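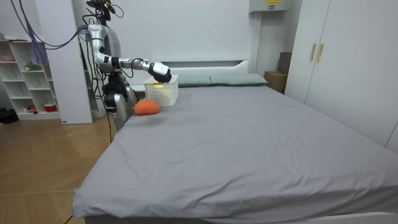
스켁몬트(Skekmont) 견학은 오후 2시에 시작했다. 스켁몬트는 호텔과 장기 숙박 시설의 객실 정리를 대행하는 회사로, 눈빌(Nunville)에 있는 교육동에서 로봇에게 방 정리 작업을 시험하고 있다. 안내는 현장 운영을 맡은 게노베파 발차크 씨가 했다.

먼저 1층 사무실에서 회사 설명을 들었다. 계약된 객실은 모두 900실이고, 그중 로봇 투입을 검토하는 곳은 루옹(Lương) 숙소 한 동이다. 세탁과 욕실 청소는 검토 대상에서 빠져 있다. 우선 손대려는 일은 침대와 바닥에 남은 물건을 집어 바구니에 모으는 작업이다. 발차크 씨는 객실 정리원들이 허리를 가장 많이 굽히는 일이 이것이라고 했다.

2층 시험실은 실제 객실처럼 꾸며져 있었다. 침대와 흰 옷장, 칸이 나뉜 선반이 있고 로봇은 침대 옆에서 작업한다. 케이블이 길게 늘어져 있어 우리는 문 쪽에서만 볼 수 있었다. 물건을 집는 동작은 사람보다 느리다. 질문이 나오자 발차크 씨도 속도로는 아직 비교가 안 된다고 답했다. 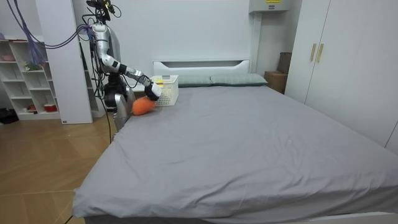
침대 위 주황색 봉제 인형 쪽으로 팔을 뻗은 로봇. 눈빌 교육동 2층 시험실.

견학 후반에는 정리원 출신인 요하네스 모타웅 씨와 이야기할 시간이 있었다. 지금은 시험실에서 작업 순서를 정하고 기록을 검토한다. 객실을 돌던 때보다 몸은 편해졌지만 앉아 있는 시간이 길어 눈이 피로하다고 했다. 급여는 같은 등급이고, 새 업무에 맞는 등급표는 9월에 나올 예정이다.

동료들의 반응은 갈린다고 한다. 물건 줍는 일이 줄면 좋다는 사람도 있고, 그만큼 담당 객실이 늘어날 것을 걱정하는 사람도 있다. 일행 중 사나야 피게로아 씨가 담당 객실 수를 문서로 정해 두었는지 물었다. 회사 측 답은 "협의 중"이었다. 이 부분은 더 들을 수 없었다.

분실물 처리도 논의거리였다. 손님이 두고 간 물건인지 버린 물건인지는 계속 정리원이 판단하고, 로봇이 바구니에 모은 것도 사람이 다시 확인한다. 모타웅 씨는 확인표 양식이 벌써 3번 바뀌었다며 현재 쓰는 것을 보여 주었다. 한 장짜리이고 물건 이름, 발견 위치, 확인자 서명란이 있다.

견학은 4시 조금 전에 끝났다. 다음 방문지는 프릴투스(Priltus) 세탁 공장이다. 신청은 우리엘 멜렌데스 씨가 받고 있으며, 작업장에 들어가려면 앞이 막힌 신발을 신어야 한다.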